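Notebook, cell 2, cloth handling
January, started 9:40
Present: me, Ese Eze for the second half

Purpose: go through our draft working rules for the two-arm cloth cell line by line, with the cell running, and mark which ones are kept, changed or dropped. The draft came over from the Abbasi job, where the parts were rigid, and a fair amount of it does not suit fabric.

Rule 1. Start state.
Draft says "part in nominal position". Not usable for a towel, as there is no nominal position for something that bends. Changed to: towel flat, no folds, no lifted corners, background cloth visible on all four sides, fingers open and clear of the towel. If any of these is not met, the operator resets by hand before the episode is started. No nudging with the fingers to tidy up, even when it looks quicker. Those nudges ended up in the Podeveck set as part of the task and had to be trimmed out one at a time.

Rule 2. Speed.
Kept as written. Reduced speed whenever a person can reach the sheet. Full speed only with the gate shut. Ese asked whether resetting the towel between episodes counts as reaching the sheet. It does. Arms go to hold, the operator waits for the hold lamp, then reaches in. The draft allowed reaching in on "arms visibly stationary", which has been struck out. A stationary arm may only be waiting on the next command.

Rule 3. Emergency stop.
Test at start of shift and after any cable has been moved. Both pendants, not just the near one. Tested this morning, both fine, initialled on the sheet by the gate. The far pendant has a stiff button and should go on the parts order with the next Brutis delivery.

Rule 4. Gripper force.
The draft gives one limit for everything. Split in two:
(a) closing on fabric: use the low setting from the cell file, do not change it at the pendant.
(b) closing on nothing: not allowed as a way of checking the gripper. Use the calibration routine.
Reason for (b) is fingertip wear. The printed tips round off when they are driven against each other, and a rounded tip slides off a hem.

Rule 5. Cycle log.
Counter at start of session was 1,977. Fingertips to be inspected at 3,000 at the latest, sooner if there are missed grasps in a row. I had wanted a calendar interval as well, but usage is too uneven for that to mean anything. Dropped.

Rule 6. Labelling of failures.
A missed corner is a failure and is logged as one, even if the second try succeeds. Skolari's template has a "recovered" box, which people have been ticking in place of "failed". From now on tick both. Ese to change the template so that "recovered" can't be ticked by itself.

Rule 7. Background.
Background sheet to be pulled smooth and taped or clamped outside the working area. Small wrinkles are acceptable. A wrinkle tall enough for a fingertip to catch is not. Colour must contrast with the item in both the overhead view and the wrist view, checked on the monitor by the operator and not assumed from how it looks under the room lights. Orange on blue passes in both.

Views saved for the rule sheet:

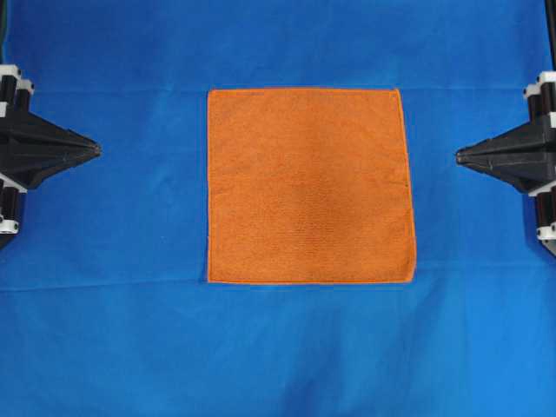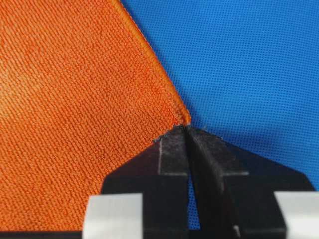
The grasp rule took up most of the time after Ese came in. The draft only said "grasp at edge", and people have read that in different ways — some take a bite from the middle of a side, others go for a corner. For folding we need a corner, with the hem inside the grip, so that the pull is carried by the stitching and the pile is left alone. The wrist view is the one to judge it by: the corner should sit between the two tips, as it does in the close view, with the stitched border leading straight to it. Note also the few dark fibres and the slight fraying at the end of the hem there. I can't say from one view whether that is wear or how the towel was finished, so the rule gets an extra line: look at all corners before a session, and swap the towel if the stitching has opened. Fibres on the tips to be wiped off at each reset, dry cloth only, arms in hold.

Wording agreed for the sheet: "Grasp at corner, hem between the tips, confirmed in wrist view before lift."

Open items
— Ese: template change, Skolari form.
— Me: retype the rules as one page for the gate, old Abbasi version off the wall.
— Me: far pendant button on parts order.
— Not settled: whether an operator may stop an episode early when the grasp is clearly wrong, or has to let it run out. I lean toward stopping early and logging a failure. Ese wants the full run kept. Leave as is until we have looked at the logs together.

Finished 12:15. Cell left in hold, gate shut, pendants hung up.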